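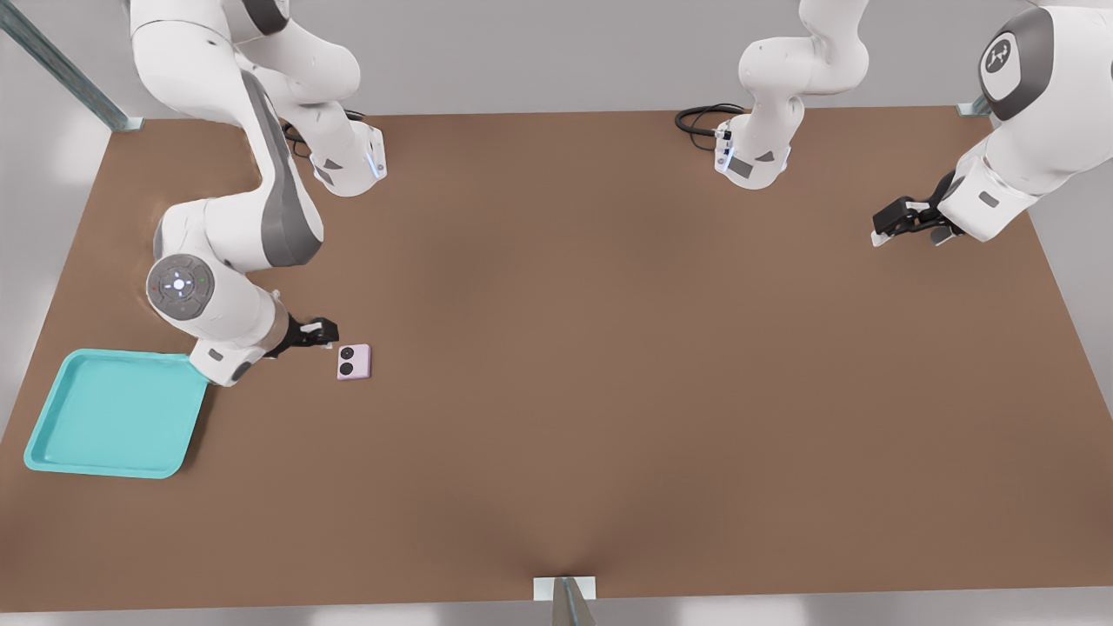

Mabli Kneath writes that her corrugated yard signs come out of the garage every season with a gray film on them, and that dish soap leaves streaks. She asks whether the lettering will survive anything stronger.

It usually will if you stay away from solvents. Rinse the sign with the hose first, so you aren't rubbing grit into the print. Then use a soft cloth and a bucket of warm water with a very small squirt of dish soap. Streaks mostly mean too much soap. Rinse again, stand the sign on its short edge and let the water run out of the flutes, which can take a full afternoon. Rubbing alcohol takes the ink off a lot of printed plastic, and nail polish remover takes it off nearly all of it. Try any new cleaner on a back corner.

The rest of this page is on the same general subject: what to do at home with the things that pile up when there is an election on, whether you are running for the Patar township board or only letting a neighbor put a sign by your driveway.

Storing signs

Store corrugated signs flat. Standing them against a wall for a winter gives them a curve that never quite comes out, and a curved sign catches wind. If flat isn't possible, stand them tightly packed between two boards so they hold each other straight.

Keep the wire stakes separate. Bundle them with the feet all pointing the same way and tie them in two places with old bicycle tube or a strip of rag. Zip ties work but you'll be cutting them off in April with cold hands. Stakes with rust on them will mark the signs, and the orange stain does not wash out of white plastic.

Slip-over poly bag signs fold, but fold them on a different line every year. The ink cracks at the crease. Rolling around a mailing tube is better if you have one.

Paper posters go flat in a drawer or under a bed between two sheets of cardboard. Leave the rubber bands off. They dry out and stick.

Putting a sign up so it stays

Push the stake in when the ground is soft, after rain or after you've poured a kettle of plain water on the spot. In hard clay, make a starter hole with a long screwdriver. Do not hammer the top wires of an H-stake, they bend and then the sign won't slide down over them. Stand on the crossbar with one foot instead and keep your weight straight over it.

Turn the sign edge-on to the road so both sides read to traffic. A sign that faces the street flat only works for people walking past slowly.

Signs that lift off in wind can be held with one small binder clip on each upright, just under the sign. A twist of garden wire through the bottom flute does the same job and can't be seen from the sidewalk.

Check where the right-of-way ends before you choose a spot. On Skasine Road it runs a good deal farther into people's grass than they think, and signs inside it get picked up by the road crew. Your own township office can tell you the setback and how long before and after the vote a sign may stand. These rules differ from town to town, so the one your cousin told you may not be yours.

Leaving paint alone on windows and doors

Ordinary clear tape on a window bakes on in the sun. If you must tape a poster inside the glass, use painter's tape and replace it when it starts to look dry. Fold one end of each strip under to make a tab.

To get old tape off glass, lay a wet cloth on it for 10 minutes, then lift it with a plastic scraper -- an expired store card does fine. What's left comes off with cooking oil on a paper towel, followed by soap and water. On painted trim go gently and skip the scraper altogether.

Door hangers left on a painted knob through a hot week can leave a ring. Take them down the day you find them.
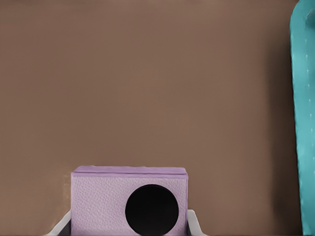 Lilac box on a brown surface.

Sorting the mail

Election mail falls into two piles and they should never be mixed. One pile is anything from the clerk or the county: registration cards, polling place notices, absentee applications, ballots. The other is everything from candidates and groups, including the ones printed to look official.

Open the official pile standing up, near a pen. If it's a change of polling place, copy the new address onto the kitchen calendar right then. If it's an absentee application, fill it in before it goes anywhere else in the house.

A ballot should have one home until it goes back. A folder on the refrigerator works, so does a kitchen drawer with nothing else in it. Keep both envelopes with it. If there is a secrecy sleeve, keep that too.

Things that spoil ballots at home are mostly kitchen things. Wipe the table and dry it before you spread the papers out. Move the coffee. Use the ink color the instructions ask for, and test the pen on scrap, because a skipping pen leads to going over an oval twice and sometimes through the paper. If you do tear or stain a ballot, call the clerk and ask how to get a replacement. Do not tape it, and do not use correction fluid.

Sign the envelope where it says to sign, in your usual signature and not your tidy one. Couples should each check that they have their own envelope. Mixed-up envelopes are very common in houses where two ballots came on the same day.

Candidate mail can be read and recycled. Glossy cards are accepted in most curbside bins. Magnets, stickers and anything with a plastic card glued on need to be pulled apart first. The backs of uncoated letters make decent shopping lists.

Folding and stuffing at the dining table

If you've said yes to stuffing envelopes, set up before the boxes are open. Put a clean bedsheet over the table, flat weave, no fringe. It keeps the paper from sliding and stops table polish getting onto white envelopes.

Work from left to right if you are right-handed: letters, then return envelope, then outer envelope, then finished tray. Left-handers should reverse the whole row. Crease folds with the back of a spoon or a clean ruler. Thumbs get sore by the second box.

Bundles of 60 are a handy size. They fit in one hand, they stand up in a shoe box without slumping, and it's easy to see if one is short. Put a slip of paper in each finished bundle with the street name on it.

For sealing, a damp sponge in a saucer beats licking and beats the little bottle with the foam tip, which leaks. Lay a row of envelopes overlapping with just the gummed strips showing, wipe across all of them once, then close them one after another. Weigh the pile down with a heavy book while the glue takes.

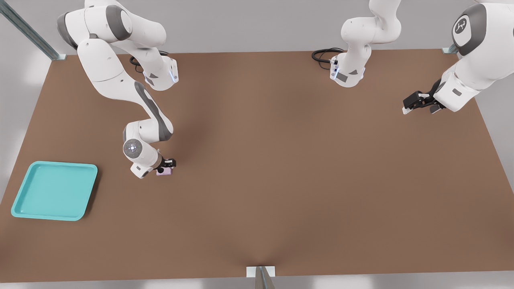

The brown tabletop from above, a white arm on either side.

Buttons, shirts and banners

Pin-back buttons rust at the pin. Keep them in a dry tin with a little uncooked rice tied in a scrap of cloth, and change the rice every year. Old celluloid buttons are a different matter. If you have something from 1910 in a drawer, don't wash it, don't polish it and don't put it in a sealed plastic bag. A paper envelope inside a cardboard box is better.

Wash printed shirts inside out in cold water and hang them up. The dryer is what cracks the lettering. Vinyl banners can be wiped down like signs, then rolled with the print facing out. Grommets that have pulled loose can be replaced with a kit from the hardware store. Put a square of duct tape on both sides of the banner before you punch the new hole.

Cloth bunting for a porch should come in when rain is forecast. Red dye runs onto white stripes and onto white railings. If it has already run on the cloth, soak it in cold water straight away and keep it out of the sun until the mark is gone.

After the vote

Bring the signs in the next morning, before the first mowing or the first snow. Candidates often want the stakes back even when they don't want the signs. The Price Street recycling shed in Patar takes wire stakes with the scrap metal and does not take corrugated plastic, so leave the signs at home.

Used signs are useful stuff. Cut to size with a utility knife and a straightedge, they will line a car trunk, go under a leaking lawn mower, make drawer dividers, or keep wet boots off a hall floor. Cut along the flutes first and across them second. White backs painted with exterior primer will take ordinary latex for a yard sale sign. A piece cut 9 inches by 13 slides under a baking dish you're carrying to a potluck and keeps it steady on the car seat, though not straight from the oven.

They also make fair seed tray covers. Don't leave them out all year -- the plastic goes brittle in sunlight and breaks up into small pieces that are hard to rake.

Keep your registration card with the household papers, and write the name of your polling place on the back in pencil.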